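Trerkasside Meeting Table, White Marble Pattern
Item 2864

We've been selling tables at Salter for a good long while now, and I'll admit this is the one I end up steering people toward when they tell me their office feels a little gloomy. It has a white marble-patterned top with gray veining, and the pattern is soft enough that a few papers, a charger and somebody's lunch don't make it look like a mess (well, not right away!).

The top wipes down with a damp cloth and a drop of dish soap. Please skip the scouring pads — they dull the finish, and we can't buff it back for you. The legs go on with the wrench in the box, and 2 people can have it standing in 22 minutes if they read the sheet first.

Chairs are sold separately, and you really don't have to match them. Blue backs, black mesh, whatever you already own will sit nicely against the white. A small potted plant in the middle does wonders too, especially one with white flowers in a cream pot.

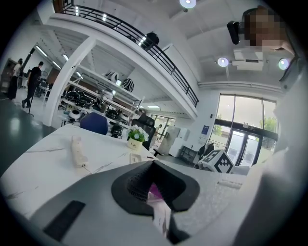
Delivery is by Arumitz, to the ground floor only, so do let us know if you have stairs and we'll talk it through. The table comes in 3 cartons, and it's worth checking all of them before the driver leaves. If you'd like the matching side table, it's listed under the Yang range, and the next batch is due in April.

Page updated 2 Dec 2020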